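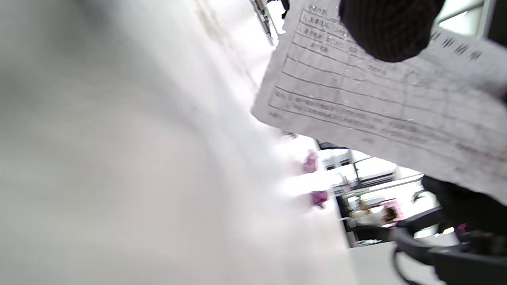
Vendula Oravec

Section 2. Clearing the table before set-up

Do this before you unpack anything. Goes quick if you don't stop to read the papers.

1. Chairs back from the table. Leave the cables on the floor alone, step over.

2. Pull every loose sheet to the middle. Forms with boxes to tick: check with Gilang Siregar first, some still get filed.

3. Anything he doesn't want, one sheet at a time. Lay it flat, make sure theres nothing stuck underneath. 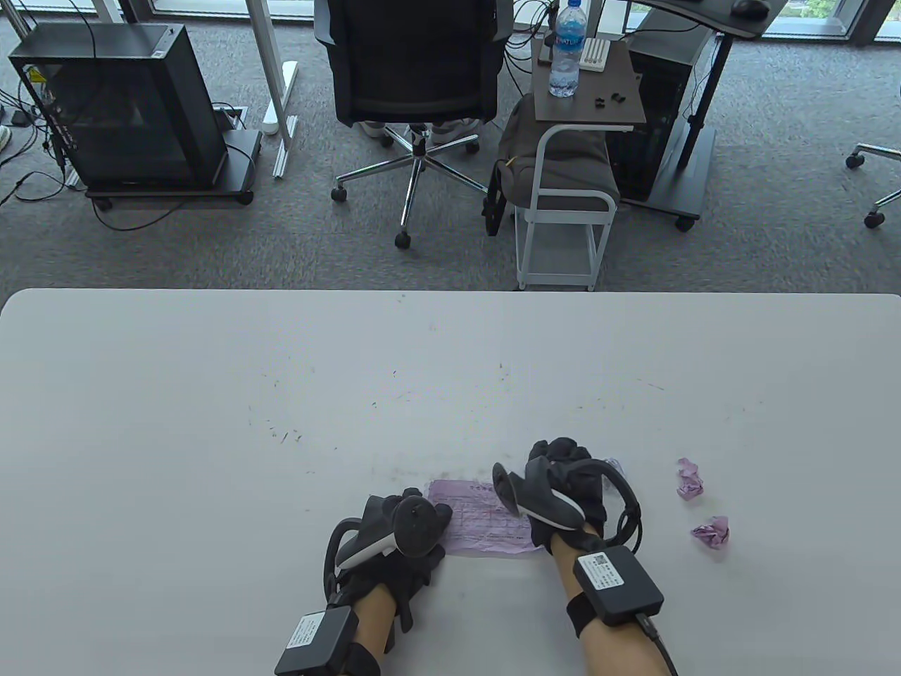
4. Crumple it. Both hands, press from the corners in. Colored sheets same as white ones.

Note: thin paper springs open again. Squeeze twice.

5. Park the balls on the right side of the table, away from the sheets you haven't done.

CAUTION: no staples, no clips. Take them out before you crumple or you'll get a finger.

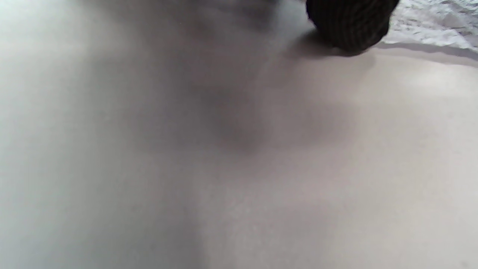 Koswood Workroom Team / Table and Bench Care

6. Now look at the tabletop. White top shows everything. Gray scuffs come off with a damp cloth and a drop of dish soap, small circles. Specks, wipe toward you into your palm.

CAUTION: no scouring pads. We lost the finish on a Tonetti top in August that way.

7. Balls go in the paper bin last, after wiping. Bin liner is the 14 gallon, under the sink.

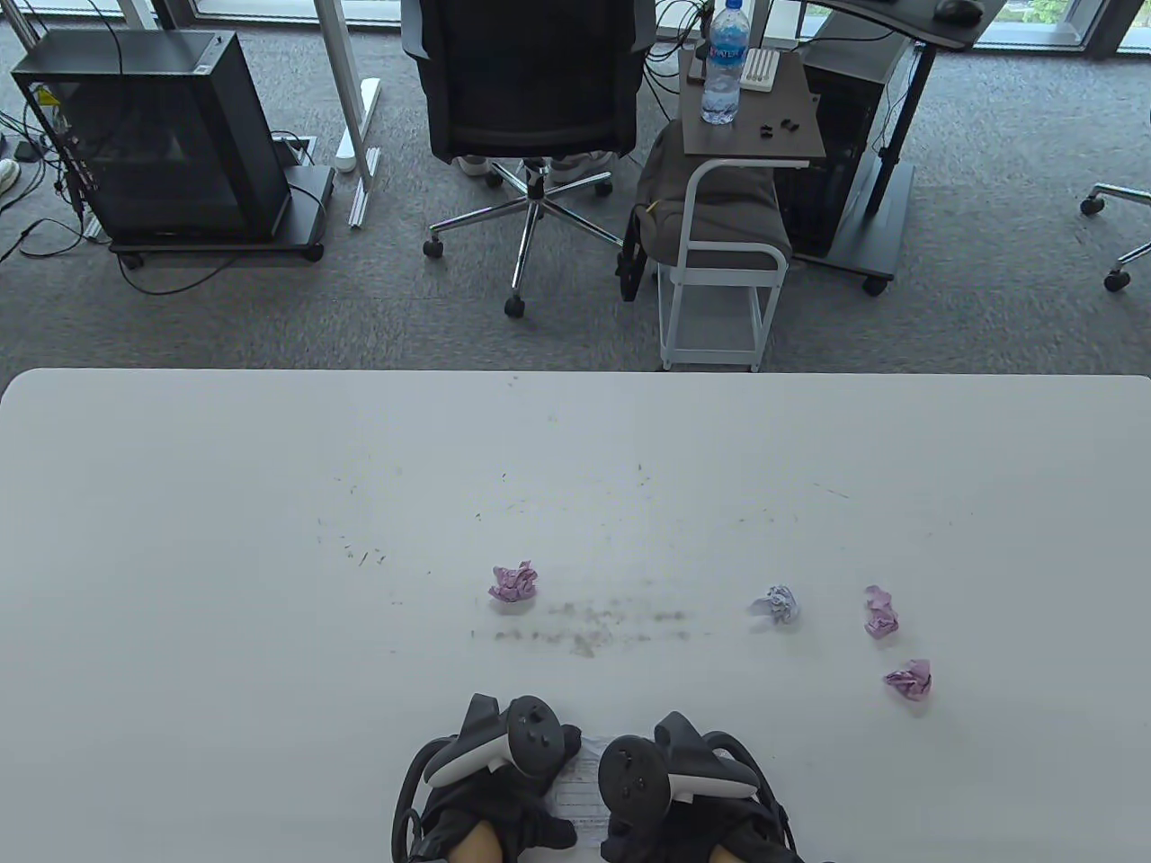 Fig. 4. Paper balls on the table, smudges on the top.

8. Dry with a clean towel. Wait untill no streaks, then go on to Section 3.

Note: marks still there after 2 tries? Leave them. Tell Marcela Skála, she has the Lastavmont cleaner locked up.

Last changed November 20, 2022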